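Digital release notes: Koklow and the two-cut problem

Jan 20, 2020

Sindesby has confirmed the home release of Koklow for February, and the details are more involved than the press sheet suggests. The heist drama played in theaters at 101 minutes. The digital edition carries that version and a second, longer one, listed as the Griston cut after the town where the missing material was shot. Both come under a single purchase. Rentals get the theatrical version only.

The longer cut restores 12 minutes. Most of that is placed before the robbery, in the planning section, where the theatrical version moved from the first meeting to the night of the job with very little in between. The rest goes to the detective's side of the story. The ending is the same in both, shot for shot, although the sound mix under the final exchange has been lowered in the longer cut so the dialogue sits on its own.

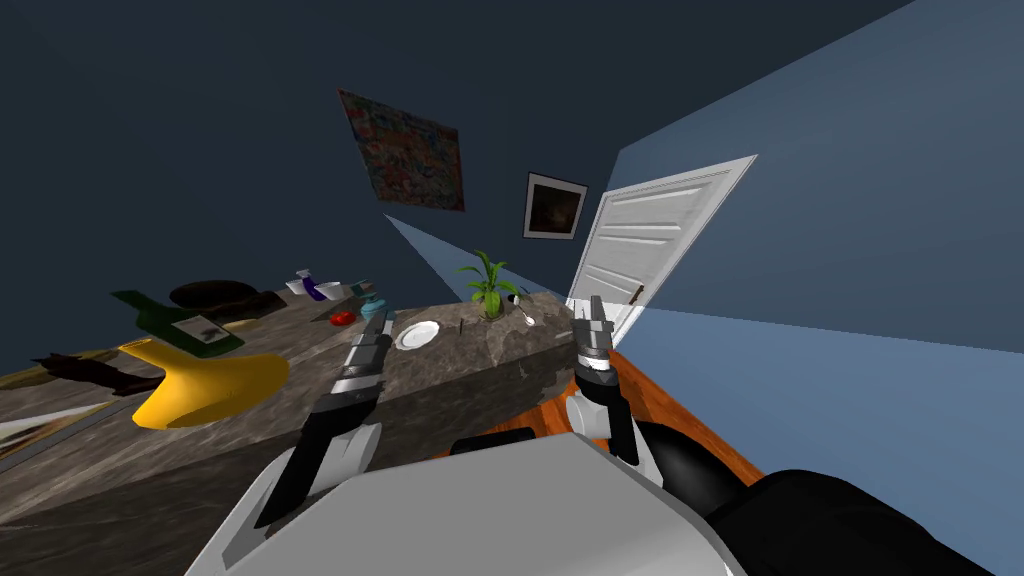 Editor Jitendra Mathur worked on both versions and recorded a commentary for the longer one. He spends a good part of it on reel changes and temp music, and readers who want stories from the set may find it slow going. His account of the vault sequence is the useful part. The sequence was assembled from 26 setups, several of them picked up months later on a different stage, and the color had to be matched by hand because the original lamps had been returned. In the theatrical version one mismatch is still visible on the back wall. It has been corrected in the Griston cut but left alone in the other.

Buyers should check the audio options before paying. The theatrical version has a surround track and a plain stereo track. The Griston cut has surround only, and on older players it folds down to stereo with the center channel too low -- dialogue in the car scenes suffers the most. A fix has been promised, with no date attached.

Subtitles are in better shape. The English track was redone from the final mix, and lines spoken in the background of the bar scene now appear, which they did not on the preview copy we were sent.

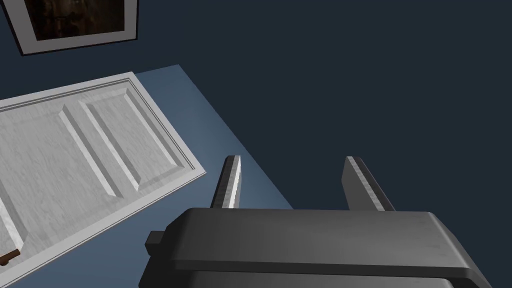
Gripper, viewed from behind.

Extras are limited to the commentary, the trailer and 2 deleted scenes. One of these is the long-rumored scene with Gebretsadik, the fence, whose name is spoken throughout the film but who never appears in the theatrical version. The scene runs over two minutes and was dropped for pacing, according to Mathur. It has not been put back into the Griston cut. The picture is unfinished, with a time code burned in along the bottom and production sound throughout.

No disc has been announced. Sindesby says only that a physical edition is "under review" -- the same wording it used for its last three releases, one of which did reach shelves. Preorders placed before the release date will download the theatrical version first, and the longer cut has to be selected by hand from the extras menu.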